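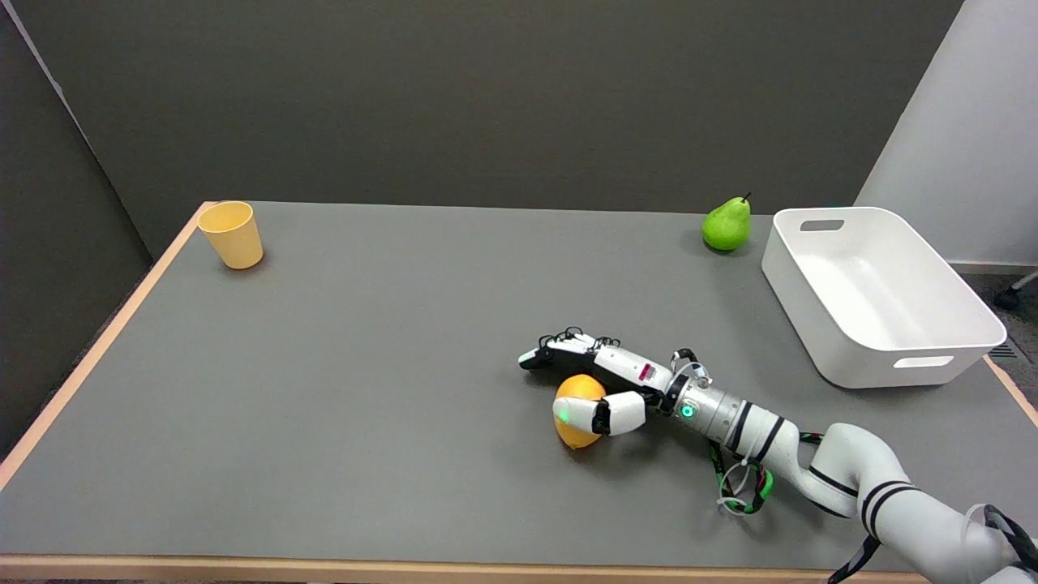 Visit report: Fosetti packing hall and handling cell, Brullstead

Report of a site visit made on 6th October. The purpose was to see how far robot handling has got in mixed fruit packing, and what has happened to the jobs next to it. The morning was spent in the packing hall and the afternoon in the trials room upstairs.

The site

Fosetti packs mixed fruit boxes for offices and hospital wards. The hall has two lines. Line 1 is still packed by hand. Line 2 was converted in September and now has three fixed arms, supplied and maintained by Eklund, with a person at each end. Crates are weighed and labelled automatically on both lines. The scheduling software, Flistine, was in use before the arms arrived and has been extended to cover them.

Line 2 was running at 717 boxes an hour when we passed the display. We were not given a figure for Line 1 on the same product, so no comparison is made here.

Trials room

Upstairs, a white arm with a multi-fingered hand works at a grey-topped table with a light wooden edge. The test pieces are few: an orange, a green pear, a yellow plastic cup and a white storage bin with handle cutouts. On the orange, the fingers lie nearly flat over the top and the thumb presses in from the side. The hall arms use suction cups, which are faster but mark soft fruit and cannot hold a pear by the neck end.

The hand is slow. A full cycle from rest to release was quoted as 18 seconds, and the engineers do not expect it on a line in its present form. Its use for now is to establish how much contact force each type of fruit will stand. Those limits are then passed down to the hall. The cup is included as a light, rigid piece for comparison.

The cabling hangs below the forearm in a loop. I asked whether this would be enclosed in a production version and was told it would have to be, for washdown.

Changes to the work

Before conversion, Line 2 had a crew of 20 per shift. None has left the company as a result, according to the site management, but most have moved: some to Line 1, some to goods inwards, and a smaller group to a new grade called cell operator. Operators clear faults, change suction cups and decide what to do with rejected fruit. The grade carries a higher hourly rate and a training course of two weeks.

Packers we spoke to gave mixed accounts. Lifting is much reduced, and there were no complaints about that. Several said the pace at the ends of the line is now set by the arms, and that short pauses which used to be taken informally have gone. Break times have been rewritten once already and are under review again – the first version did not allow for the walk to the canteen.

Reject decisions were the other point raised. The camera system turns away fruit that an experienced packer would accept. On the day before our visit it had rejected 207 pears on one shift, and each was checked by hand.

Points to follow up

Line 1 output on the same product mix.
Noise readings at the operator positions. Suction exhaust was noticeable at the far end.
Whether the force limits from the trials room hold for fruit straight from cold storage.
Final break schedule for Line 2.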